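How a Bronze Statue Is Made

Public art for young readers, part 2

By Shamim Rizvi

Many towns have a bronze statue. It may stand in a park, outside a station or in the middle of a square. Bronze statues look solid, but most of them are hollow. The metal is usually a few millimetres thick, a little like the shell of a chocolate egg.

This page explains how a statue gets from an artist's idea to its place in the park. The method is called lost-wax casting. People have used it for thousands of years.

What is bronze?

Bronze is an alloy. An alloy is a metal made by melting two or more materials together. Bronze is mostly copper, with a smaller amount of tin or another element added. Copper on its own is fairly soft and does not pour well into small spaces. Bronze is harder, and when melted it flows into fine detail such as hair, fingernails and the folds in a coat.

Step one: the small model

The artist first makes a small model called a maquette (say "ma-KET"). It can be made of clay, wax or plaster. The people who are paying for the statue look at the maquette and may ask for changes. Changing a small model is quick. Changing a finished statue is slow and costs a great deal.

For the otter statue at Sandano, the sculptor Adeel Tanoli made 3 maquettes. In the first, the otter was lying down. In the second, it was swimming. The third showed it standing on a rock, and this was the one chosen.

Step two: the full-size model

Next, the artist builds the model again at the size of the finished statue. A large clay model would sag under its own weight, so it needs a frame inside. The frame is called an armature. It is often made of steel rod and wire, with foam packed around it to fill the space. The clay goes on top in a fairly thin layer.

All the surface detail is added at this stage. Any mark left in the clay, even a fingerprint, can appear in the bronze.

Step three: the mould

A mould is a hollow shape that is the reverse of the model. Where the model has a bump, the mould has a dip.

Workers brush liquid rubber over the clay in several coats. When the rubber has set, they cover it with a hard jacket of plaster or fibreglass, which stops the rubber from bending out of shape. The mould is then opened and taken off in sections. Big statues are divided into parts at this point. The Sandano otter was divided into the head, the body, the tail and the rock.

Step four: the wax copy

Melted wax is brushed or poured into the rubber mould until it forms an even layer. The thickness of this layer matters, as it will be the thickness of the bronze. When the wax has cooled, the mould is removed. The result is a hollow wax copy.

Wax rods are then joined to the copy. Some of them will become channels for the metal to run in. Others will become channels for air to get out. The channels for the metal are called runners and the channels for the air are called risers or vents.

Step five: the shell

The wax is dipped into a runny ceramic mixture and coated with fine grit. It is left to dry, then dipped again. This is repeated until there is a thick, strong shell around the wax. The shell is heated in a kiln, where it hardens and the wax melts and runs out. This is the "lost wax" in the name. An empty space is left, in exactly the shape of the wax.

Step six: the pour

A place where metal is cast is called a foundry. At the foundry, bronze is melted in a strong pot called a crucible. It must be heated to more than a thousand degrees Celsius. The workers wear face shields, thick gloves and heatproof coats. They pour the bronze into the hot shell in one steady movement. If they stopped halfway, the first metal could harden too soon and leave a line or a gap.

When the metal has cooled, the shell is broken off with hammers. The runners and risers are now bronze as well, and they are sawn off.
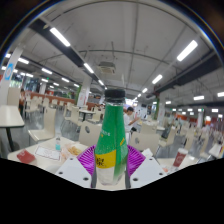 Why do old bronze statues turn green?

Copper in the bronze slowly reacts with air, water and other substances around it. This makes a thin coloured layer called a patina. It can be brown, black or green, and it often helps to protect the metal underneath.

Step seven: joining and colouring

The separate parts are welded together. The joins are ground down and textured until they match the surface on each side. The artist usually checks this work.

Foundries do not have to wait years for a patina. They can warm the bronze with a torch and brush on chemicals that colour it. A coat of wax goes on last, to keep out the rain.

Step eight: moving in

A statue must be fixed so that it cannot fall. Steel pins under the base go into holes in a concrete block and are held there with strong glue or cement. The Sandano otter weighs about 80 kilograms and was lowered into place by a small crane in April. Its wax coat will be washed and renewed regularly.

Words to know

Alloy: a metal made from two or more materials melted together.
Armature: the frame inside a model.
Crucible: a pot for melting metal.
Foundry: a place where metal is cast.
Maquette: a small model made before the full-size one.
Patina: the coloured layer on the surface of a metal.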